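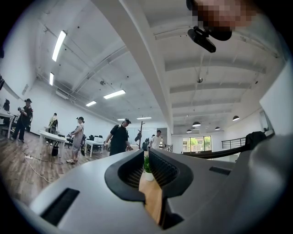 About Hakport

Hakport publishes written records of political interviews and public meetings. We take what was said on air or in the room, type it up in full, check it against the recording and put it online where anyone can read it. Reading is free and you do not need an account.

The site was started by I-hsuan Lu and Efe Okoro. They had worked together on a regional newsdesk, where a good part of the day went on finding out exactly what a minister had said on a breakfast programme. The clip going round was usually short, and the quotes in different reports often did not match. They began keeping their own typed copies, and other reporters began asking for them. After a while there were enough of these to need a proper home.

The name came from the folder the first transcripts were kept in. It has no meaning that we know of.

What we cover

Most of our work falls under three headings: broadcast interviews with MPs, ministers and party spokespeople; council meetings in the areas where we have someone to follow them; and hustings during election campaigns. We also type up press conferences when there is no official record, or when the official record leaves out the questions.

We do not cover closed meetings, private recordings or anything passed to us without a clear source. If a programme has been pulled or corrected by its broadcaster, we say so at the top of the page and keep the transcript up unless there is a legal reason to take it down.

There are now 694 full interviews in the archive, along with a larger number of council meetings that are listed separately by area. The longest single page is a budget meeting that went on until after midnight.

How a transcript is made

A first draft is typed from the recording by one person. A second person then listens to the whole thing with the draft in front of them and marks any changes. Where the two disagree, an editor decides. If a word cannot be made out, we put [unclear] and the time it was said. We do not guess.

We keep false starts and repeated words where they affect the sense, and drop most of the ums. Interruptions are marked, as it often matters who was cut off and when. Laughter, long pauses and people talking over each other are put in brackets. We do not describe someone's tone.

Every page carries the name of the programme or meeting, the names of the speakers and the length of the recording. Where the recording is still available, we link to it.

An ordinary ten-minute interview takes us most of a morning. Council meetings take longer, partly because of the sound quality in some chambers and partly because speakers do not always give their names.

Corrections

We make mistakes, and names are the most common one. If you spot something, please send us the address of the page and the time in the recording. An editor will listen again. When we change a transcript, the old wording is kept in a note at the foot of the page with the reason for the change.

Politicians and their offices can ask for corrections in the same way as everyone else. We will correct what was typed if it differs from what was said. We will not change a quote to show what the speaker meant, though we will add a link to any later statement they have made.

Who works here

I-hsuan Lu is the editor and has the final say on anything disputed. Efe Okoro runs the council side and looks after the people who follow meetings for us. They are joined by 4 typists and checkers, all part-time and all paid. Much of the council work is done by freelances, who are paid by the recorded hour.

The search page and the archive were built by Flarnivari, a small web firm that still looks after them. If the search is slow or brings up the wrong thing, tell us and we will pass it on.

Staff may not stand for election or work for a party while they are with us, and they do not check transcripts of anyone they have worked for in the past. A list of staff interests is kept on a separate page and is brought up to date every July.

Money

Hakport is a company limited by guarantee and has no shareholders. Anything left over at the end of the year goes back into the site.

Our income comes from two places. The first is paid typing work, mainly for newsrooms, researchers and book publishers. The second is reader support, which comes from almost 2000 people who give monthly. We take no money from parties, candidates or campaign groups, and we do not run adverts during election periods.

The Yeh Fund paid for the first year of council coverage. That grant has ended and the fund has never had any say in which councils we chose. Any single gift above £400 is listed by name on our funding page, and we return gifts from people who ask to remain unnamed above that amount.

Using our work

You may quote from any transcript as long as you name Hakport and link to the page. Schools and colleges can print whole transcripts for use in class without asking. If you want to republish one in full elsewhere, write to us first. The words belong to the speakers and in some cases to the broadcaster, so we cannot always say yes.

Omenine, our weekly email, lists everything added in the past seven days, with a short note on any corrections. It goes out to subscribers on Friday afternoons and you can leave the list at any time using the link at the bottom.

Getting in touch

For corrections, use the form on the transcript page. For paid work, please say how long the recording is, how many speakers there are and when you need it back. For anything else, use the general form on the contact page. We read everything that comes in and try to reply within two working days, though it may take longer during a campaign.

This page was last updated on Tuesday, July 7, 2026.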